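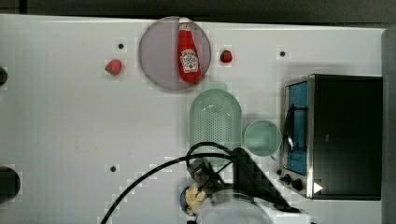

Anhang 1 zum Ticket: Arbeitstisch mit Ketchupflasche auf dem Teller, Sieb, Becher und Ofen

Betreff: Beschaffung zweiter Arm, Freigabe weiterhin offen
Status: wartet auf Rückmeldung Lieferant
Gemeldet von: Crescencio Villanueva
Bearbeitung: Amnuay Paisan
Angelegt: 5. Juli 2024

Villanueva:
Das Angebot von Hofstetter liegt seit April bei uns und soll jetzt in den Haushalt. Ich gebe es in dieser Form nicht frei. Angeboten werden ein zweiter Arm, ein Greifer, das Paket Doruris für die Ablaufsteuerung und 10 Stunden Einrichtung. Begründet wird das mit höherem Durchsatz am Küchentisch. Wo steht, wie hoch der Durchsatz heute ist? Ich habe in den Unterlagen keine Zahl gefunden.

Zweiter Punkt, Kabel. Im Anhang läuft ein schwarzes Kabel in einer Schlaufe über das Sieb und dann quer über den Tisch nach links. Wenn ein zweiter Arm dazukommt, haben wir das doppelt. Im Angebot steht dazu keine Position, weder Führung noch Halter.

Paisan:
Zum Durchsatz: stimmt, der wurde nie sauber erhoben. Wir haben nur die Abbruchliste. Die meisten Einträge lauten »Kabel hängt« oder »Objekt nicht gefasst«, und welcher von beiden Gründen es jeweils war, hat jeder anders eingetragen.

Die Kabelführung habe ich bei Hofstetter angefragt. Antwort telefonisch: sei »in der Regel bauseits zu lösen«. Schriftlich kam nichts.

Villanueva:
Bauseits heißt, wir zahlen. Bitte als eigene Zeile in die Kalkulation, auch wenn der Betrag noch leer ist.

Außerdem der Platz. Der Ofen belegt den rechten Teil des Tisches und reicht bis dicht an die graue Fläche. Der Arm kommt von unten herein. Wohin soll der zweite? Im Prospekt steht er gegenüber, auf einem Tisch ohne Ofen. So einen Tisch haben wir nicht.

Paisan:
Möglich wären drei Varianten:
a) Ofen auf einen Beistelltisch, zweiter Arm nach rechts
b) größerer Tisch von Trustwood, Lieferzeit laut Anfrage 10 Wochen
c) kein zweiter Arm, dafür Kabelführung und ein Ersatzgreifer

Zu a) müsste jemand prüfen, ob die Ofentür dann noch erreichbar ist. Zu b) sind neue Befestigungspunkte in der Platte fällig, die vorhandenen passen nicht zum Lochbild von Hofstetter.

Villanueva:
Warum steht c) an letzter Stelle? Das ist die einzige Variante, bei der ich weiß, was ich bekomme.

Zu Doruris: Die Vorführung lief mit Würfeln. Unsere Teile sind eine glatte Flasche mit konischem Hals, Erdbeeren und eine kleine blaue Schale mit hellgelben Stücken darin. Ich möchte sehen, wie die Software damit umgeht, bevor wir eine Lizenz auf 3 Jahre zeichnen. Der Verweis auf die Referenz in Amcombe reicht mir nicht, dort werden Kartons bewegt.

Paisan:
Habe eine Teststellung angefragt. Hofstetter bietet 2 Wochen an, Transport zu unseren Lasten. Verlängerung nur gegen Anzahlung.

Villanueva:
Anzahlung nein. Zwei Wochen nehmen wir, aber mit unseren Gegenständen auf unserem Tisch, und der Ofen bleibt stehen. Vorher wird vier Tage lang mit dem vorhandenen Arm gezählt: Versuche, Abbrüche, Grund des Abbruchs. Eine Person trägt ein, immer dieselbe.

Paisan:
Übernehme ich. Liste angelegt, Spalte »Kabel« und Spalte »Greifer« getrennt. Die Wartung für das zweite Jahr fehlt im Angebot übrigens auch, nachgefragt.

Offene Punkte:
Kabelführung, schriftliche Aussage Hofstetter
Wartungskosten ab Jahr zwei
Preis Ersatzgreifer einzeln
Zählung vorhandener Arm (Paisan)
Haushaltsposition bleibt bis dahin gesperrt (Villanueva)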